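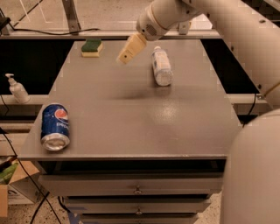
Speaker notes: Child actors after a long-running series
Godlow screen studies session, January 12, 2020

Slide 1. Title. Say the scope up front: supporting players only, no leads. The case is Teltville, the boarding-house drama that ran for 5 seasons. Leads had agents and publicists from the first season and their later careers are well covered elsewhere.

Slide 2. Terms. "Working" means a paid screen or stage credit in the two years after the finale. Voice work counts. Convention appearances do not. Expect a question on this and park it until slide 6.

Slide 3. How the credits were collected. Start with the end titles, then the stage listings, then trade notices. Fan wikis were used to find leads and never as a source on their own. Two name changes caused duplicate entries, both fixed in November.

Slide 4. Typecasting. Play the Jernard clip (no sound needed). Jernard was the spin-off and it hired from the same pool, so a credit there tells us little about demand outside the franchise. In the table, spin-off credits are in the gray column. Point at the column before reading any of it.

Slide 5. Age at finale. Actors who finished the show in their mid-teens had a gap while they were in school. Those who were already adults mostly went straight to guest parts in police and hospital shows. Do not claim cause. The group is small and the gap also lines up with the network cutting its drama slate.

Slide 6. Stage work. Yupanqui is the useful case here: a 500-seat touring house that cast former television actors in secondary roles and printed full cast lists. Runs were short -- many credits, few paid weeks. This is where the definition on slide 2 gets weak. Admit it and take the parked question.

Slide 7. Leaving the business. Keep this brief. Credits databases record an absence of work and say nothing on whether the person wanted any. Skip the interview quotes if running late.

Slide 8. Open items. Residual payments are not in the data. Neither are commercials, which are rarely credited. A second coder is still going through the seasons where child extras were moved up to speaking parts.

Leave slide 8 up during questions. Handouts are on the side table by the door; the credit table is on the back page.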